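Gristton Tabletop Props — Data Card

12 shares · 0 comments

Version dated 2025-05-23. Overhead and side views of a play-kitchen table setting. The props are dishes and toy food on a white tabletop, with one large appliance-like item on the right.

Contents

The release holds 4,000 stills in 67 sessions. Each session has its own folder, with one plain text file listing the props. File names use the session number first, then the view, then the still number.

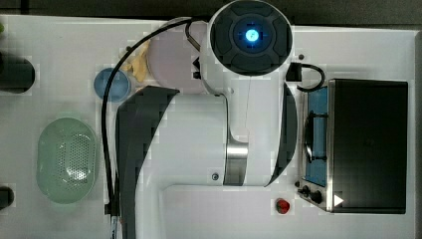
Props are logged by type and color. The color words are fixed for the whole release — "lavender" covers pink, purple and gray-purple plates, and "light green" covers every pale green dish. Changes in light between views make finer terms unreliable.

Dishes

Plate, bowl, oval green dish. The oval dish is labeled "colander" in the overhead views and "dish" elsewhere. Both labels share one prop ID. Do not merge it with the lavender plate. 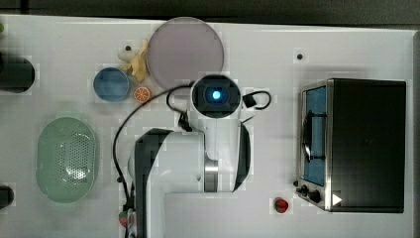

Fig. 2. Overhead view with banana, orange slice and strawberry; toaster oven at right.

Food and drink

Toy food carries the prefix F, drinkware the prefix D. Cans are filed under F. An item resting on a dish gets an "on" tag with the ID of the dish.
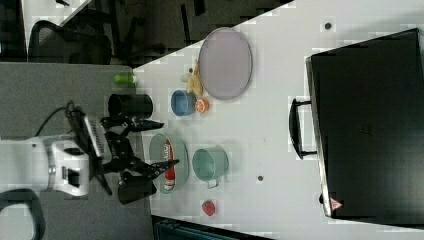
Fig. 3. Red can on the green plate, teal mug beside it.

Known issues

- Partly hidden props are tagged by visible area only.
- Of the 67 sessions, 62 have complete prop lists. The rest are due in September.
- The large black item is tagged "case/oven" in side views. Use the overhead label where one exists.
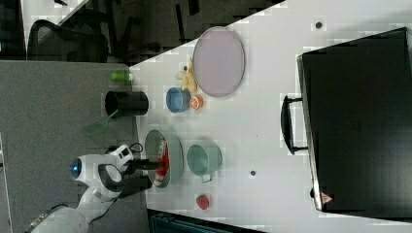

Fig. 4. Overhead view: blue bowl and orange slice near the lavender plate.

Splits

Udden is the training split, Crichton the test split. No session appears in both.

3 likes · Share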